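Safety and Reliability Technician, Humanoid Manipulation (two openings)

Trondow is hiring two technicians for the Meredith demonstration hall after a fault in July. During a shelf task the right hand kept closing after the stop command and did not release. The operator used the hardware stop. No one was hurt, but the hall closed for 18 days and the robot lost 232 hours of run time. We want people who will keep looking for the cause until they find it.

Most of the work is handling small items, over and over, and reading the logs afterward. We have 771 logged grasps from the weeks before the fault, and you will go through all of them.

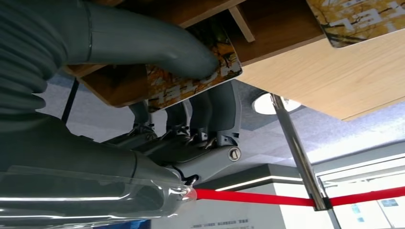 Shelf task: fingers and thumb on a printed card.

Duties:
- Inspect hands, joints and cable runs before each shift
- Test the stop chain and record release times
- Check floor markings and barriers, and halt work if either has moved
- Write fault reports that a new operator can follow

You will be standing or kneeling for much of the day, often within reach of the arm. Closed shoes are required.
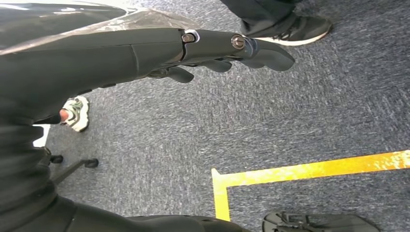
Robot arm over the carpet, with yellow tape marking a corner on the floor.

We ask for two years with electromechanical equipment and comfort with a multimeter. Robot experience helps but is not required — we will train you on ours. You must be willing to stop a session with visitors present, and no one will ask you to justify it on the spot.

Table tasks are run with a person seated across from the arm, so release faults matter most there.
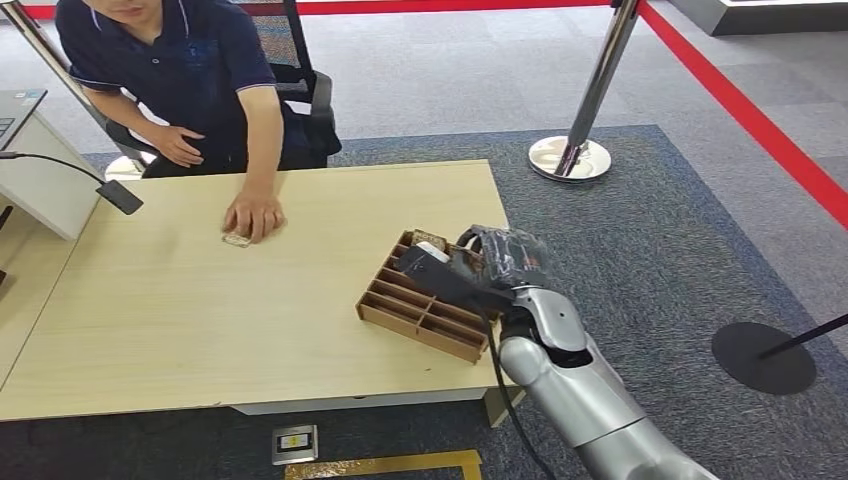 Marwa Radwan adds that the July fault showed up in the logs as a slow release well before it became a failure to release, and that she would hire the applicant who asks to see those logs first.

Send a resume and one fault report you have written to Illia Zakharchenko by 27 January 2023.

Related openings
Controls Engineer, Flodden
Night Shift Operator, Meredith
Cable and Harness Assembler, Oltiretti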